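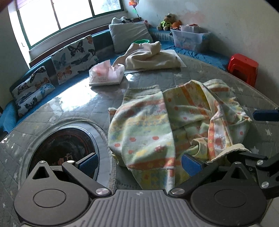

FICTION

Left Hand, Right Hand

The gripper came from Brarnine in a box with a charger and two pages of instructions. Hold the tool level. Move slowly. Do not let your own hand touch the cloth.

The last one was the hard part. She had been folding clothes since she was six, and for most of that time her hands had done it while she thought about something else. Now she had to pick up a corner with two blue pads on the ends of two black fingers, carry it across, and let it down where she wanted it. The corner usually landed somewhere else.

"It's like eating with somebody else's mouth," she told her sister on the phone.

"Then why do it?"

"They pay 40 a day."

Her sister lived in Carwood and worked nights at the cannery, and she did not have an opinion about 40 a day. She asked if the robot was in the house.

"No. It's in Ondudside. It only gets the recordings."

She worked by the window while the light was good. She used what was in the wash — dishcloths first, then pillowcases, then the striped things with the dots that her grandson wore when he stayed over. The instructions wanted variety. They wanted cloth that was already crumpled, so she would squeeze a piece in her fist, drop it on the quilted cover, and start the recording.

By July she had stopped talking to herself while she worked. Her wrist hurt less. She found that if she came at a hem from the side, the pads took it cleanly, and if she came from above they pushed it flat and closed on air. She didn't write this down. There was no place on the form for it. The form asked for the item, the start time, and whether the task was complete.

Some mornings it was not complete and she marked it that way.

The man from the office called after she sent in clip 494. He had a pleasant voice and seemed to be reading from something.

"You do a thing before you lift," he said. "A small pull toward yourself. We were wondering if it was on purpose."

She looked at the tool lying on its side next to her glasses.

"What thing?"

"You take hold of the fabric, and then there's a little tug. Then you lift. The arm has started doing it too, on all the test pieces. We can filter it out, but we wanted to ask."

She said she would have to look, and he said that was fine, she could call back any time before the end of the week.

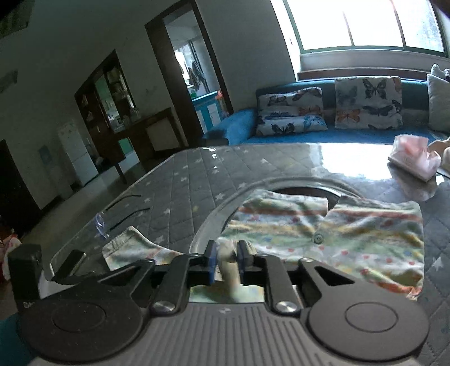

The gripper closed on a fold of the striped cloth.

She spread the little garment out and picked up the tool. She pinched a fold and waited. Then she felt it, a short pull in the wrist, toward her belly, before anything went up.

She put the tool down and did it with her fingers. It was there again.

Her mother had folded on a bed in the house on Kingi Street, with the sheets stiff from the line. You gave the cloth a tug first to see if it was caught on anything. It was usually caught on a child.

She called the office back and got the pleasant voice.

"It's on purpose," she said.

"Okay. Can I ask what it's for?"

"You check that nothing's holding the other end."

She could hear him typing. He asked whether she wanted to stay with small clothes or go on to bedding, and she said bedding, if they would send a second charger. He said he would see what he could do. She hung up, shook out the striped cloth, and crumpled it again for the next one.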